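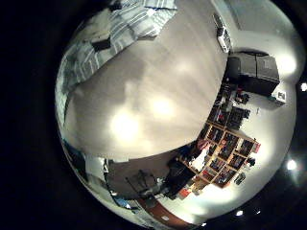 手首カメラの画像。縞模様の布と棚のある部屋。

学生ロボット競技Gostatierの採点は、成功率だけを見るのをやめるべきである。課題の成否は700点、記録文書は100点という現行の配分では、学生は記録を最後の夜に書く。筆者は課外講座Wivnessで把持課題の指導を担当しており、提出物を読むたびに同じ不満を持つ。

成功率は再現性の指標としては粗い。あるチームは1000回の試行を提出したが、照明条件の記載があったのは278回分にとどまった。残りは条件が不明で、失敗の原因を切り分けられない。光沢のある金属面では、布の縞もアーム自身の白い外装も曲がって映り込む。認識の誤りを論じるなら、対象物の寸法と同じ欄に光源の位置を書かせる必要がある。

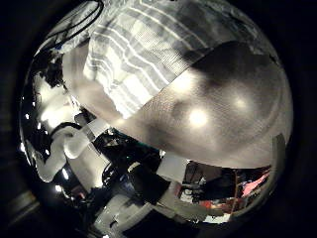 写真提供:Wivness 把持課題班

反論は承知している。記録の比重を上げれば、作文の巧拙を競う場になるという指摘である。しかし求めているのは文章力を要しない項目で、日時、照明、校正値、部品の交換履歴を表に埋めれば足りる。自作の記録用ツールEdetを使うチームでは、表の記入は試行の合間に済んでいる。

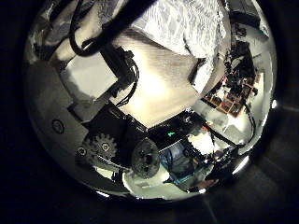

機構の保守記録も採点対象に含めるべきである。現行規則は制御プログラムの提出を義務づける一方、指の駆動部については何も求めていない。歯車の歯がむき出しで、すぐそばを細い黒の配線が何本も通る構成なら、噛み合いの点検と配線の固定方法は制御則と同程度に結果を左右しうる。バックラッシの測定値がないまま制御ゲインの調整だけを報告されても、審査側は評価のしようがない。

配分は課題と記録を同点にするのが妥当と考える。少なくとも、主催のStesel事務局は次回の規則改定で、条件の記載を欠く試行を集計から除外すると明記してほしい。改定案の締切は3月末である。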